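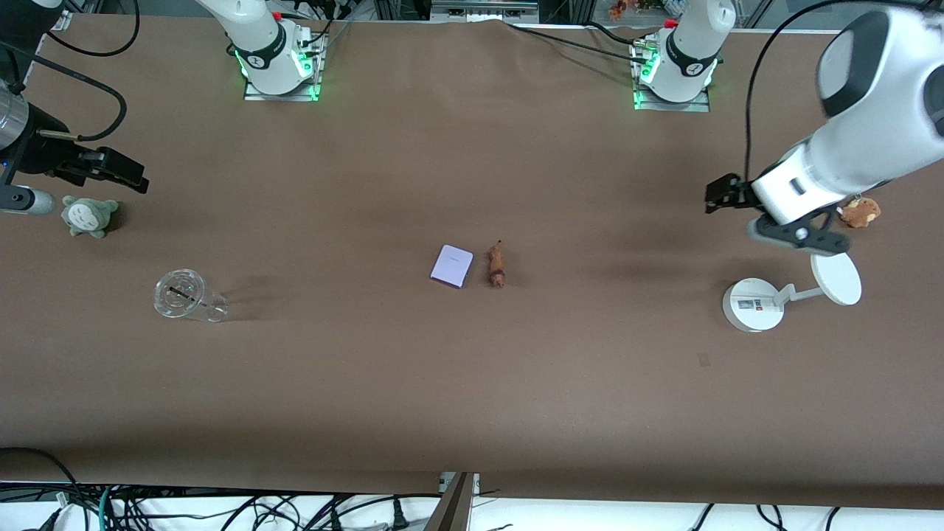 The long table, papered.

GUDIRAR ALLOTMENT AND GARDEN SOCIETY
Minutes of the general meeting held 07/09/2025 in the small hall

Present: 38 members. Apologies were received and noted by the secretary.

1. Minutes of the July meeting
Agreed as a true record, with one correction. Under item 4, "Somesari path" should read "Somesari Lane path". Signed by the chair.

2. Matters arising
The lower gate has been rehung and now closes properly. The new padlock uses the same code as the top gate. Members are asked not to write the code on the gatepost.
The skip was collected a day late and the contractor has taken £3 off the bill.

3. Water
The trough at the Momik end is still losing water overnight. The ballcock was changed in July and the level drops all the same, so the leak is probably in the pipe under the path. Two quotes have been asked for and one has come in, from Ouali Plumbing, at £299 including digging out and making good. The meeting agreed to wait for the second quote until the end of the month and then go ahead with the cheaper.
A member asked whether hosepipes could be allowed in the evenings. The rule stays as it is – cans only from the troughs, hoses from your own butt.

4. Money
The balance stands at a little over £2,000 after the insurance was paid. Plot rents are due next month and will stay the same. Rent can be paid by bank transfer or by cheque through the hut letterbox. Cash will not be taken at the hut this year.

5. Plots and waiting list
Three plots have come free. Two will be offered whole and the third, next to the compost bays, will be split in half as it is a lot of ground for a beginner. Letters about untidy plots went out in July and most have been dealt with. One plot holder has asked for more time following an operation and this was agreed.

6. Bonfires
There was a long discussion. Residents on Somesari Lane have complained twice about smoke. It was proposed that fires be allowed only from November to the end of February, and only after 4 pm. Carried, with five against. Blighted potato tops may go in the council green bin but must not go in the compost bays.

7. Seed order
The catalogue is in the hut. Mark your order on the sheet and put your plot number next to it. Onion sets and seed potatoes will come in one delivery in January.

8. Any other business
The blue wheelbarrow has a flat tyre again. A solid tyre will be priced.
The shears missing from the hut have not come back.
A request to keep hens on plot 17 was held over until the lease has been checked.

Next meeting to be fixed once the hall bookings are known. Notice will go on the hut door.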